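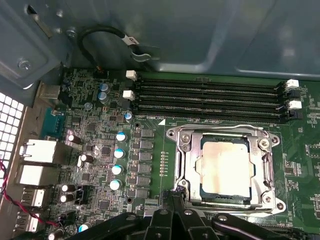 Do I have to take the processor out of the socket before I clean off the old thermal paste?

Leave it where it is. With the load plate closed and the lever hooked down, the processor is held still and the contacts underneath are covered, and both of those are in your favor while you rub at the top of it. Take it out only if paste has gone over the side, or if Dalia Helmy tells you to.

Session 8: Opening the Case, Memory, and the Business of Paste
Desktop Maintenance, Room 202
Instructor: Mohcine Shehata
Bench supervisor: Dalia Helmy

Before you touch anything

Shut the machine down, switch off the supply at the back, pull the cord, then press the power button once and hold it for a few seconds. Students like to skip the button. Students also like to ask why the fan twitched.

Clip your wrist strap to bare metal on the case. Paint does not count. The strap also has to be attached to you, a point I would have considered too obvious to print before last May.

Coffee goes on the shelf by the door. So does soup.

Finding your way around the board

Most people look at a motherboard for the first time and see a small city from the air. You need to know four neighborhoods this week.

Memory slots. Long, narrow, parallel, usually near the socket. On many boards there is a latch at both ends of each slot. On others only one end moves, and the fixed end will resist you for as long as you care to push it. Look first.

CPU socket. The square with the metal frame around it. A hinged plate presses the processor down and a lever along one side keeps the plate shut. The lever hooks under a tab. To release it, push down and slightly outward, then let it rise under control. It has more spring in it than you expect.

Power delivery. Rows of small dark blocks beside the socket. They feed the processor. You have no business with them except to keep paste and screwdrivers away.

Headers and cables. If a cable has a label on it, read the label and write it on your sheet before you unplug anything. If it has no label, make one. Your memory is not as good as you think, and mine is worse.

Cleaning the processor lid

You will need isopropyl alcohol, lint-free wipes, cotton swabs for the edges, and patience. The school buys Grewal wipes, catalog number 384, in the blue tub. Paper towel sheds fluff and is banned from the bench.

1. Lift off the bulk of the paste with a dry wipe, working from the edges to the middle.
2. Dampen a fresh wipe. Damp means damp. If it drips, you have made soup again.
3. Wipe gently and change to a clean part of the wipe often, otherwise you are only giving the paste a tour.
4. Go along the edge of the lid with a swab.
5. Let it dry, then tilt your lamp and look at it from a low angle.

Step 5 is where marks are lost. A lid can look clean from straight above and still carry a thin pale film. Do another pass. A faint stain that won't budge after three passes can stay, and so can small scratches. Do not bring a scouring pad. Oda Engström brought a scouring pad.

Clean the underside of the cooler the same way. Half the class forgets the cooler has an underside.

New paste

A blob the size of a pea, in the middle. We have had discussions about the size of a pea. Think of a small one. Lower the cooler straight down and tighten the screws a little at a time, in a cross pattern. If you lift the cooler to check how it spread, clean it all off and start over.

Putting memory back

Open the latches. Line up the notch in the module with the key in the slot. If they don't match, turn the module around. If they still don't match, it is the wrong kind of memory, and no amount of thumb will change that.

Press firmly at both ends until the latches close. With two modules, check the board manual for which slots to use. The Jastudar boards on the back bench come with a manual that folds out to the size of a tablecloth; the diagram you want is on the reverse.

For next time

Read page 181 in the course reader, on cooler mounting. Fill in the bench sheet with your cable labels and slot positions, and have Dalia sign it. Hajar Fawzy has the spare sheets.

Open bench is on Sunday from two. Bring your own swabs if you can, and return the screwdrivers to the tray with the handles facing you.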